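Sécurité à la maison et à l'atelier – trucs en vrac

Page notée vite fait après la causerie sécurité de Gruton. Merci à Trinidad Saavedra pour ses notes, j'ai tout mélangé avec les miennes.

Portes et fenêtres
Porte d'entrée : fermer à clé même quand on est dedans. Clé jamais sous le pot de fleurs, jamais sous le paillasson. Chez un voisin, c'est bien mieux.
Fenêtre du rez-de-chaussée : un manche à balai coupé à la bonne longueur, posé dans le rail de la coulissante. Gratuit.
Judas sale = judas inutile. Coton-tige, un peu de vinaigre.

Garage, cabanon
L'échelle attachée. Cadenas, chaine, crochet au mur. Une échelle dehors c'est une invitation à l'étage.
Outils : graver le code postal dessus, ou au feutre indélébile sous vernis. Photo de chaque machine avec le numéro de série, rangée ailleurs que dans le garage.
Ampoule à détecteur devant la porte, à 200 cm du sol minimum, sinon le chat la déclenche toute la nuit (le mien le fait quand même).

Détecteurs de fumée
Bouton test une fois par mois. Aspirer la poussière avec la petite brosse. Pas dans la cuisine, pas juste à la sortie de la salle de bain.
Pile changée en mai chez nous, comme ça on s'en souvient. Modèle de chez Girnemeo, rien à redire.

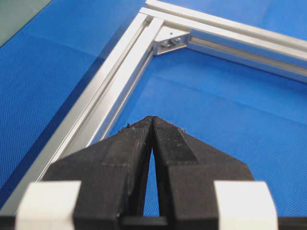
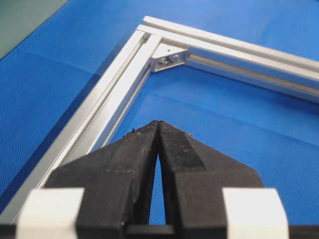
Profilés alu, assemblés en L

Dernière modification de la page : 13 novembre 2021

Atelier
Lunettes dès qu'on coupe, perce, meule. Même pour un seul trou. Surtout pour un seul trou.
Pas de gants avec la perceuse à colonne. Manches remontées, cheveux attachés, bague dans la poche.
Serrer la pièce. Deux serre-joints, pas un.
Bords coupés : un coup de lime tout de suite, pas demain.
Chiffons avec de l'huile de lin : à plat dehors pour sécher, ou dans l'eau. Jamais en boule dans la poubelle – ça peut prendre feu tout seul.
Rallonge sur enrouleur : tout dérouler avant de brancher quelque chose de gros. Sinon ça chauffe.

Enfants
Produits en hauteur, à 130 cm chez nous et avec un loquet. Jamais de white spirit dans une bouteille d'eau. Jamais jamais.
Brian Kaijage met une étiquette rouge sur tout ce qui pique ou brûle, les petits ont vite compris.
Casseroles : queues vers le mur.

Trousse de secours
Compresses, bande, désinfectant, pince à écharde, ciseaux ronds. Verifier les dates. La mienne est dans une boîte à biscuits Negri, facile à repérer.
Numéros d'urgence scotchés dans le couvercle, écrits gros.

En vacances
Minuteur sur une lampe, environ 90 minutes le soir. Courrier relevé par quelqu'un. Rien sur les réseaux avant d'être rentré.
Couper l'eau.

À rajouter : gaz, cheminée, et la liste de Drinorside pour les extincteurs quand je la retrouve.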